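Domestic Space and Work — Handout 4: The Small Desk
Course notes, October. Please read before the seminar.

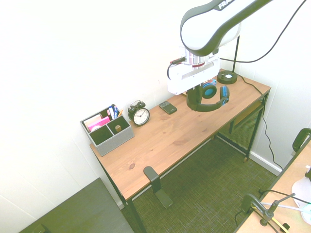 What is a desk organizer supposed to do?

It keeps the few things used every day within reach of a seated person, and it gives them a place to go back to. Everything else claimed for it (calm, focus, better grades) needs evidence, and I have not seen much.

1. The claim

The advice literature on desks is large and repeats itself. Most of it goes back to a single assumption, that a clear surface produces a clear mind. Johanna Auer calls this "the surface doctrine" in the chapter you were assigned, and she is too polite about it. Her survey of 155 home workers found that people with tidy desks reported being less distracted. It also found that they had fewer papers to begin with. She mentions the second result in a footnote. Read the footnote.

Cause and effect are hard to pull apart here. A person with little on their plate has a tidy desk. A person who buys an organizer in a burst of good intentions may also start going to bed earlier in the same week, and the organizer gets the credit.

2. Sorting by use

The usual method has you sort desk objects by type: writing tools together, paper together, electronics together. The alternative, which Jurgita Hunt argues for, is to sort by how often the hand goes to them. Her version is plainer and I think it holds up better, although she overstates it when she says type should never matter. Pens and pencils do belong together, if only because they stand up in the same kind of compartment.

Take the desk at the top of this handout. The gray felt organizer at the left end has pens and markers upright in the rear compartment, with a yellow pencil leaning out, and a pink notepad and notebooks in with them. By type, that is fine. By use, we can't tell. A photograph won't say which of those pens has been picked up since spring. Be careful in your own write-ups about reading habits off an arrangement of objects. Last year's papers did this constantly.

3. Clock and phone

An alarm clock beside a phone is a favorite of the advice writers. The argument goes that a separate clock keeps you from checking the phone for the time and then staying there. It sounds right. But the desk above has a black twin-bell clock next to the organizer and a smartphone lying face-up a little further along the wood, and with that layout the phone is as easy to glance at as the clock. If the clock is meant to replace the phone, the phone has to be in another room. Gunnel Sandberg makes this point in her Mestau study and then, oddly, recommends a drawer.

4. Headphones

Headphones fit badly in every system we have read. They are too big for a compartment, they get used for hours and then not at all, and on the desktop they take up the space where a book would go. A hook at the front edge of the desk, like the one on our desk here, is the standard answer. It frees the surface. It also puts something near your knees, and the guides don't discuss knees. A side edge or the back of a shelf may do as well. Try both before you write that one is better.

5. Light and cables

A lamp at a back corner is sensible if the light reaches the page and your writing hand doesn't shade it. Ask which hand the person writes with before approving or criticizing the placement. Cables are usually treated as an eyesore. I would worry about feet and chair legs first — a cable that drops over the side and runs along a wall is ugly to some people and in nobody's way.

For the seminar

Draw a plan of your own desk as it is, before you tidy it. For 3 working days, mark each object every time you use it. Then write up to 2,000 words on whether your arrangement follows type, use or neither. Fereshteh Ahmadpour has the sign-up sheet for presentations. "It made me feel more organized" will be treated as a report of a feeling.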